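Progress Report: Small Steps Habit and Goal Coaching
Prepared for the Loneo Fund by A-yeong Yeo, Program Lead, Skallton Adult Learning
7 January 2022

Where we are

The program is at the halfway point of its grant. It teaches adults in Skallton to set a personal goal, break it into pieces and keep going with it after the first few weeks. The grant pays for the coaching hours, the printed workbook and the room on Tevik Street. Everything promised for the first half has been delivered except the workbook reprint, covered further down.

Enrollment and attendance

We enrolled 41 people in the first group. The proposal set a target of 36, and we took the extra five from the waiting list when the second coach agreed to add an evening session. Most came through the library and the two adult education offices. A smaller number heard about us from a friend.

Attendance was strongest in the first four weeks and dropped in week five, when the sessions move from choosing a goal to reporting on it. We had seen the same drop in the pilot. Several people told their coach they had stayed home that week because they had nothing to report. We have rewritten the week five invitation so that it asks people to come with one thing they tried, whether or not they finished it.

What participants are working on

Goals vary a good deal. The most common are going back to school, changing jobs, managing money and getting into a regular exercise routine. A few people chose something more private and have asked us to leave it out of reports.

Coaches ask each person to write down a goal for the year and then a piece of it that can be done in a week. In the fall the weekly pieces tended to be too small. People were checking them off without getting any closer to what they wanted – one man had "look at the college website" on his sheet for three weeks running. Helju Kalniņš, our lead coach, now has everyone make the weekly piece a little harder every third week. If it doesn't get done, it goes back to the earlier size and the person tries again.

The change is recent. Coaches report that the talk in sessions has become more specific, and two people who had stalled have sent in applications for evening classes. We don't have enough weeks of records yet to say more than that.

Workbook

The workbook went through one full revision. The section on morning routines was cut from nine pages to four after participants said it read like homework. The weekly sheet now has space for what got in the way as well as what was done. We added a page on asking for help, which the pilot group had requested.

The reprint was due before the holidays and is late. Our first printer, Ryu, could not get the cover stock, and we agreed to wait for it instead of paying more for another kind. The order is for 1,000 copies. In the meantime the coaches are handing out photocopies of the new pages, and sessions have not been affected.
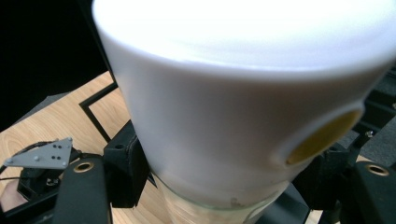

Budget

Spending is in line with the plan. Coaching hours ran slightly over because of the added evening session, and room rental came in under. At the end of the reporting period $1,170 set aside for printing was unspent, and it will go to the delayed order. We are not asking to move money between lines.

Problems and changes

Phone check-ins between sessions have not worked well. Many calls went to voicemail, and coaches spent paid time leaving messages. We have switched to a short text message, with a call only for those who ask for one.

We also underestimated how many people would want to change their goal partway through. The original plan had no place for this. Coaches now set aside part of week six for it, and the person starts a fresh sheet and keeps the old one.

Next steps

The second group starts next month with the same two coaches. Before then we will finish the coach guide and collect the week twelve forms still missing from the first group. Helju Kalniņš will call former participants in the spring to ask whether they are still working on their goals and what they dropped. Those results will be in the final report, which we will send in June.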